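Progress report to the Manier Fund
Second period of the Litura reading program
Friday, January 31, 2025

We are past the halfway mark of the grant and I have a lot of good news to pass on, so please forgive the length. The short version is that people in Wragg are reading books about money and enjoying it, including plenty who told us at sign-up that they'd hate it!

Loans first. Popular economics titles went out 1,248 times in this period across the main library and the two branches. The book on the history of the supermarket is still the runaway favorite, and the one on housing has a waiting list at both branches. The slim guide to inflation did badly at first. We moved it off the business shelf and put it next to the cookbooks, and it has hardly been on the shelf since.
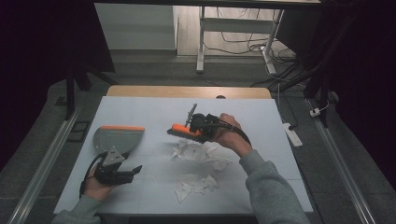 Reading groups have grown to 20, up from the handful we started with. Most meet in the evening, two meet at lunchtime, and one meets on the early bus into town - their idea, and a very good one. Each group picks its own book from the Litura list and keeps the copies for six weeks. Four weeks was too short for anyone with a job and children, and we should have seen that sooner.

The list itself now stands at 35 titles. We dropped three that were heavy on charts and light on explanation, and brought in more by authors who write about wages, rent and small shops. I'd love to add a couple on farming before the spring order goes in.

The online catalog has been our slow spot. The move to Hostbridge took longer than planned and the reviews page was down for nine days. It's back now, all the old reviews came across safely, and readers can finally search by topic as well as by title. Large-print editions still don't show up properly. That is on the list for next month.

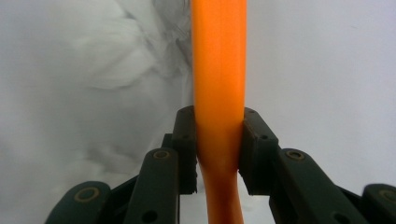
One reader wrote on the reviews page that she had always skipped the business section of the paper and now reads it first, though she still thinks the chapter on interest rates in the banking book could lose ten pages. Another replied that those were the best ten pages in it, and that he'd gone back to them twice before he signed his new lease. The thread has kept going ever since, and two groups have picked the banking book as a result.

On money, we are within budget. Book buying is slightly over and printing is well under. We'd like to move 300 dollars from printing to audiobooks, which are asked for at every branch, and would be glad of your approval by email.

Still to do before the next report in April:
Spring book order
Large-print fix in the catalog
Second set of the housing book for both branches
Dates for the author evening (two replies in, one very keen)

The full loan figures by branch are in the attached sheet.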